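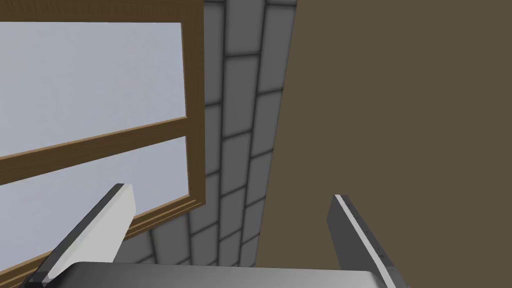 Wrist view frames with no task object: keep or discard?

Posted by Nia Kemeys in Data Collection and Curation

Our group is preparing a set of simulated kitchen demonstrations for a policy that will later be trained on both wrist and room views. The set presently holds 3135 episodes, each recorded by an operator who guides the arm by hand controller. During review we found that 352 of these episodes contain long stretches in which the wrist view shows only the surroundings. The still attached to this post is representative: the fingers are open with nothing between them, and the rest is window, gray tile and a large flat brown surface that fills the right half. The written instruction for the episode concerns an object that does not appear in this view at all.

Two opinions exist within our group. The first holds that such stretches teach the policy nothing and should be cut before training. The second holds that they belong to the task and that cutting them would leave the policy without guidance whenever the arm is far from its goal. We would be grateful for advice from members who have faced the same decision. We are particularly interested in the following points.

Whether entire episodes should be removed or only the stretches in question.

Whether the tilt of the wrist in these stretches is itself a concern. In the attached still the window frame runs diagonally, and several of our reviewers marked such views as operator error.

Whether the room view is sufficient to make up for what the wrist view lacks.

The episodes were produced with the Draseo scene set and stored in the Fenetti episode format. We are able to supply further details upon request.

Posted by Nia Mostyn

I would advise against removing whole episodes on this basis. An arm that must travel to a cabinet or counter will pass through positions from which the wrist view holds only walls and furniture. The trained policy will meet the same positions when it runs, and it must have seen what a competent operator does there.

The distinction I would ask your reviewers to make is between travel and idling. In travel, the recorded actions carry the arm toward the next part of the task, whatever the wrist view contains. In idling, the actions are close to zero while the operator reads the instruction, adjusts the controller or considers the approach. A policy trained on a large share of idle steps may learn to stand still, particularly at the start of an episode. A single still cannot settle which of the two you have. The actions stored with it can.

Our practice on the Kudus project was as follows. We computed the movement of the arm at each step, marked any unbroken run of near-zero movement, and shortened that run to a few steps. Runs in which the gripper was opening or closing were left untouched, as the arm is often quite still at that moment. We began with 3000 episodes and retained 2308 after all checks. Most of those removed had failed the task outright; very few were lost to the idle check alone.

With regard to tilt, I would not treat a slanted window frame as an error. The wrist turns with the hand, and an operator preparing to reach into a narrow space may well rotate it early. I would instead examine whether the rotation changes smoothly from step to step. A sudden jump suggests a tracking fault in the controller, and those episodes deserve a second look.

Please also confirm that the two views share the same time stamps before you trim anything. If one stream is shortened and the other is not, the damage is considerable and not easily noticed — we lost the better part of July to precisely this.

Posted by Pugh

Delete them. Storage is limited and the model cannot learn from a wall. We removed every step where the object was out of the wrist view and training was much faster.

Posted by Nia Mostyn

In response to the above: faster training is to be expected when there are fewer steps. I would wish to see the success rate from distant starting positions before recommending this course to others. Where the room view shows the object, the policy still has information on which to act, even when the wrist view offers none.

Posted by Nia Kemeys

Thank you to both members. We have checked the actions for the episode in the attached still, and the stretch is travel. It will be kept. We shall apply the movement check to the remaining 351 episodes and train one policy with the trimmed set and one with the full set, both started from near and far positions. The reviewer guide has been amended so that a tilted wrist view is no longer marked as an error on its own.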